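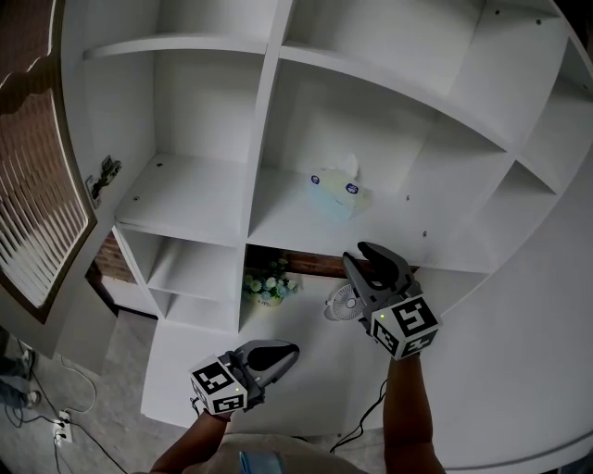 By Necati Demirtaş
Updated in October

Clukatbridge Canal Run: your questions answered

How long is the route?
The full route is 58 miles, from the basin at Indgate to the rugby club in Clukatbridge. It is split into six stages. You can run the whole thing alone, run it as a pair, or enter a relay team of up to six.

Is it flat?
Mostly. The towpath stages have very little climb apart from the locks. Stage four leaves the canal and goes over Prerari Hill, which tops out at 357 metres. The descent is on grass and can be slippery, so road shoes are a poor choice for that stage.

Do I need to have run an ultra before?
Solo runners need to have finished a marathon or longer in the past two years. Send us a link to the result when you enter. Pairs and relay runners don't need to show anything.

Can I walk it?
You can walk parts of it. The cut-off is 14 hours for solo runners and pairs, which allows for a fair amount of walking on stages four and five. If you plan to walk from start to finish you will probably miss the cut-off at the fourth checkpoint.

What time does it start?
Solo runners and pairs set off at 6 am. Relay teams go at 8 am. Number collection opens at 5 am in the car park behind the Indgate basin. You can't collect your number the night before.

How many places are there?
There are 100 solo places. Last year 51 of the solo starters were doing the distance for the first time. Pairs and relay teams are limited by parking at the changeovers, and entries for those close when the spaces have gone.

I use a racing wheelchair or handcycle. Can I take part?
Stages one, two and six are suitable. Stages three to five have stiles and narrow gates that we can't get changed. Relay teams may mix wheelchair athletes and runners in any order that fits. Email before entering and we will send gate widths and notes on the surface.

Can I have a guide runner?
Yes, and guides don't pay. They need a number, so add their name to your form. You may swap guides at any checkpoint.

What food is there?
Each checkpoint has water, squash, crisps, bananas, flapjack and boiled potatoes. Checkpoint three also has soup. The flapjack contains nuts. Bring your own gels if you use them, and bring a cup, as we don't supply them.

What kit must I carry?
A waterproof jacket, a charged phone, a foil blanket, a whistle and a cup. Solo runners and pairs also need a head torch. Kit is checked at the start and again at one other checkpoint.

Are headphones allowed?
Not on stage two, where the towpath is shared with a busy cycle route. Bone conduction sets are fine elsewhere.

How do I get back to Indgate?
Türkmen Coaches runs two buses from the rugby club, at 5 pm and 9 pm. Book a seat when you enter. Dogs can't go on the coach.

Can I defer or get a refund?
You can defer once, up to four weeks before the race. We give refunds for pregnancy, at any time, and will hold a place for up to two years if you would prefer that. You can't pass your number to somebody else on the day.

When are the results out?
Provisional results go up the same evening. If your time looks wrong, email us with your race number and the stage.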